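### 4.2 Wrist view and controller comparison

Both controllers were run in the same simulated kitchen, built from the Walden asset set, with the arm base and the starting joint angles held fixed. The Strazds controller takes the wrist view alone. The Jamden controller takes the wrist view and a fixed overhead view, and was retrained without the overhead input for this section so that the two could be compared on equal terms. Each was given 62 trials per gripper.

Camera pose matters more in the wrist-only setting than we had assumed in March. When the wrist rolls, straight edges in the room run diagonally through the view, and a large part of the input can be taken up by surfaces with little or no texture. Figure 7 gives a rendered view of this kind, with the parallel-jaw gripper open.

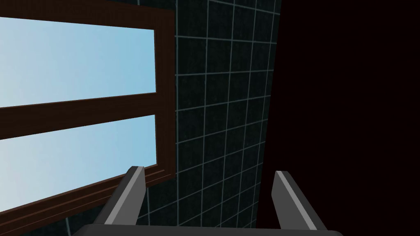 *Aleksandra Kaczorowski, Flostirwood — 4/2/21*

**Figure 7.** Simulated wrist view, jaws open and nothing held. The tile grid and window frame are tilted; the region at right is nearly black.

The grout lines give a regular pattern behind the fingers, while the sky in the window panes and the dark region to the right offer very little to track. We kept views like this in the test set. Removing them would have favoured the Strazds controller, whose position estimate drifts when few edges are available.

With the narrow-finger gripper, the Strazds controller completed 48 of its 62 trials. Most failures came during the approach, before the jaws began to close. The retrained Jamden controller failed less often at that stage but was slower to settle, and it sometimes closed the jaws while the wrist was still turning. We did not tune either controller for the colour or brightness of the room.

Changing the finger geometry had a smaller effect than changing the camera offset. Wider fingers hid more of the target at close range — a known cost of mounting the camera behind the palm — and both controllers lost accuracy as a result. The offset tests are reported in Section 4.3, using the same starting poses and the same random seeds.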